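Visiting the Exhibition: Your Questions Answered

We get a lot of the same questions about "Slow Exposure," Ljubica Stan's show at the Nurero gallery, and since the phone at the front desk is only answered when somebody happens to be near it, we thought we would write the answers down. If yours isn't covered, please do drop us a line!

What is the show about?

Ljubica spent two winters making pictures without a camera, mostly by laying things on light-sensitive paper and leaving them on a windowsill in Irkham until the sun had done its work. There are ferns and kitchen strainers, a torn raincoat, and a whole wall of her late aunt's sewing patterns, which many visitors tell us is the part they go back to. She likes to say she is patient for a living, and after a slow walk around the rooms you'll see what she means.

Do I need a ticket?

No, you can just walk in. The only thing we ask you to book is the Wednesday evening talk with Ljubica and the curator, Nabil Chamoun, as the upstairs room is small and the chairs are smaller. The talk is free too.

How long should I allow?

Most people are happy with an hour. There are three rooms, and the last one is kept very dim to protect the older prints, so give your eyes a few minutes to settle before you decide you can't see anything. There's a bench just inside the door on the left — a good place to wait.

Can I take photographs?

Yes in the first two rooms, as long as the flash is off. In the dim room we'd rather you didn't, even with a phone, because the light from the screens bothers other visitors more than you might think.

Is the building accessible?

The ground floor is level all the way through, and the whole exhibition is on it. The upstairs room is reached by a lift at the back, past the coat hooks. It's an old lift and takes its time, so if you're coming to the talk please arrive ten minutes early and Effie Paterson will ride up with you if you'd like company. Large-print labels are on the shelf by the entrance, and you're welcome to carry them around.

Are the works for sale?

Some are. The small blue prints in the second room start at $900 unframed, and Drita Shehu at the desk keeps the list. Bought pieces stay on the wall until the show closes in November, and then we'll call you to arrange pickup or shipping.

Is there a catalog?

There is, and we're very fond of it. Sisodia printed it for us on a heavy, slightly rough paper, with an essay by Boris Berisha about window light and the rooms we spend too much time in. It's a thin book but it took forever, so please be gentle with the desk copy.

Can I bring children?

Please do! We keep a basket of pencils and paper under the bench, and the strainers always go over well. Bags bigger than a school backpack need to be left on the hooks.

Will the show travel?

We hope so. Novthorpe has asked for the sewing patterns, and we're still talking about the rest — some of the prints can only be on view for so long before they have to go back in the dark for a good rest. We'll put the dates on this page as soon as we have them, along with the opening hours over there. 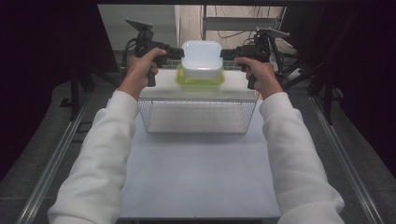 If you'd like to hear from us when the dates are settled, leave your email address with Drita at the desk, and she'll add you to the list the same day.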